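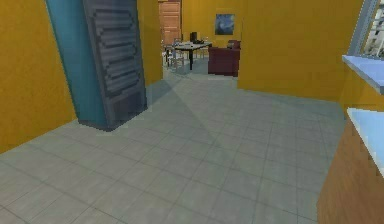
**Glenys Waaka**
*Household editor, Drovel Home Pages*

Tile floors are easy to live with and easy to clean badly. Most of the letters I get on the subject are from people who mop every week and still end up with a floor that looks dull, feels tacky under socks, or has grout two shades darker than it was when they moved in. The usual cause is too much cleaner and too little rinsing. Pale gray tile shows it sooner than most, especially near a doorway where the light comes in low.

## Sweep first, and sweep properly

Grit is what wears a floor. It also turns to mud the minute a wet mop touches it, and the mud settles in the grout lines because they sit lower than the tile. Use a soft broom or a vacuum with the brush roller switched off. A spinning roller flings grit against the baseboards and can scuff a glossy finish.

Start at the wall farthest from the door and work back. Do the corners and the edges by hand with a dry paintbrush, the two-inch kind. I keep one in the bucket with the mop so it doesn't get borrowed for painting.

## Mixing the water

For ceramic and porcelain, a small squirt of dish soap in a gallon of warm water is plenty. If you can see suds standing on top of the bucket, pour half out and top it up. Don't use vinegar on marble, limestone or travertine. It etches the surface and the marks have to be polished out. If you don't know what your tile is, use a pH-neutral cleaner and try it behind a door.

You need 2 buckets, one with the cleaning water and one with plain water for rinsing the mop. Change the rinse water when you can't see the bottom. In my house that means twice for the kitchen and hall.

Wring the mop until it stops dripping. Mop a patch the size of a card table, rinse the mop, go over the same patch with plain water, then move on. Dry with an old bath towel pushed around under your foot. It takes a few extra minutes and it is the step that gets rid of streaks.

## If the floor is sticky

This is old cleaner. Adding more will make it worse. Mop with warm water only, two or three times over a week, changing the water often. On a bad floor, let the water sit on each patch for five minutes before you pick it up. Bouazza, the reader who wrote in from a rental with a floor "like the back of a stamp," needed four rounds. The last bucket came out clear.

## Grout

Try the mildest thing first.

1. Warm water and a stiff nylon brush. An old toothbrush works for a small area, but a proper grout brush is easier on the wrist.
2. Baking soda mixed with water to a paste. Spread it along the line, leave it ten minutes, scrub, and wipe up with a damp cloth.
3. Oxygen bleach powder, mixed according to the package. Leave it fifteen minutes and rinse twice.

Skip wire brushes, which scrape the grout out. Chlorine bleach will lighten stains but it can fade colored grout in patches, and it must never be mixed with ammonia or vinegar.

Once grout is clean and has dried for a full day, seal it. Cement grout takes a penetrating sealer; epoxy grout doesn't need any. To check whether you're due, drip a little water on a line. If it darkens within a minute or so, the sealer has worn off. Traffic areas wear first, so you may only need to do the stretch from the door to the sink.

I sealed my own hall and kitchen in August, 206 square feet, and one quart bottle was enough with some left over. Wipe any sealer off the tile face before it dries or it leaves a haze.

## Scuffs, rust and wax

Black heel marks come off with a clean tennis ball or a dab of baking soda on a damp rag. Rust rings from plant stands and cans need lemon juice and salt, left for twenty minutes – but only on ceramic or porcelain, for the same reason as the vinegar. Candle wax should be hardened with an ice cube in a bag, then lifted with a plastic scraper or an old store card.

## Chips and loose tiles

Tap a suspect tile with the handle of a screwdriver. A hollow sound means it has let go underneath. Don't wait for it to crack. A small chip can be filled with an epoxy repair kit, tinted to match, and smoothed with 80 grit paper only while the filler stands well above the surface. Finish with something finer and keep the paper off the glaze. Masking tape around the chip helps.

If you have spare tiles, store them flat and write the name and shade on the box. Shades get discontinued, and a tile bought later from the same line may not match.

## Mats

A coarse mat outside and a softer one inside will catch most of the grit. Shake both out weekly – I do mine on Thursday, before the trash goes out. Avoid rubber-backed mats if you can. Some of them leave a yellow stain on pale tile that won't wash out. Cotton with a separate felt pad is safer, and the pad can be trimmed with kitchen scissors an inch short of the mat on every side.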